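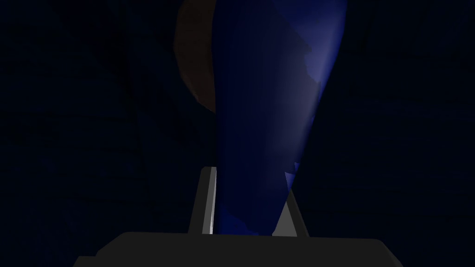

Sun 29 June

Up too early. Budget sheet open before coffee, bad idea. Kestero quote finally came through – 3131 for the two-finger gripper, and that's without the mounting plate or the cable. Plate is another 116. Cable 46. Who sells an arm tool without a cable.

Pintér one is cheaper but the lead time puts it in August and I want the bench going before then. Wrote them anyway. No answer, it's Sunday, what did I expect.

Ran sims most of the morning. Tapered shapes still the thing I worry about. Flat fingers on something that narrows toward the palm – you get contact on a small patch and that's it. If I need curved pads that's a seperate line in the budget and I haven't got a line for it. Put in 93 for "pads, misc" and moved on. Probably low.

Tudur Edwards called around eleven. He thinks buy the Vamell controller now, gripper later, keep going in simulation till the fall. I said what's the point of a controller with nothing on the end of it. He said what's the point of a gripper with nothing to run it. Fair. We went in circles for half an hour and I still don't know. He's sending his old spreadsheet, the one with shipping and import tax broken out, which I forgot completly. Have to redo the totals.

Options as of tonight:
Kestero gripper + plate + cable, reuse the old controller, pray
Vamell first, gripper next quarter
Ask Hestelier if they rent. Tudur says they used to

Leaning to the rental. Three months would tell me if the fingers are wide enough for our parts, and if not I haven't sunk the whole thing into it. But rental money is gone money, and I know how that looks on the year-end page.

Also lighting. Every render I make is nearly black and I keep squinting at it. Fix the lights in the sim, costs nothing, do it Monday before anything else.

Didn't do laundry. Didn't call Mom – tomorrow, after work. Need: printer paper, dish soap, the long hex keys back from Tudur. Payment terms on the Kestero thing?? 30 days or up front, check page two.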